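Teleoperation training resumes at Zedisora

The Mabula project has completed the first stage of its demonstration programme, in which operators guide two robot grippers by remote control so that the task can later be learned from the recordings. The stage comprised 106 demonstrations, carried out by 12 operators. Each operator opens and closes the grippers from a separate desk. 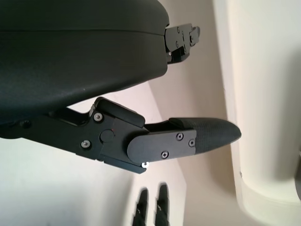
Erasto Okoth asked that new operators be given a longer practice period before their demonstrations are counted, as early attempts tend to be hesitant. The request has been accepted — practice runs will be stored separately.

The second stage begins in February. Staff wishing to take part should apply to the Lulleo office.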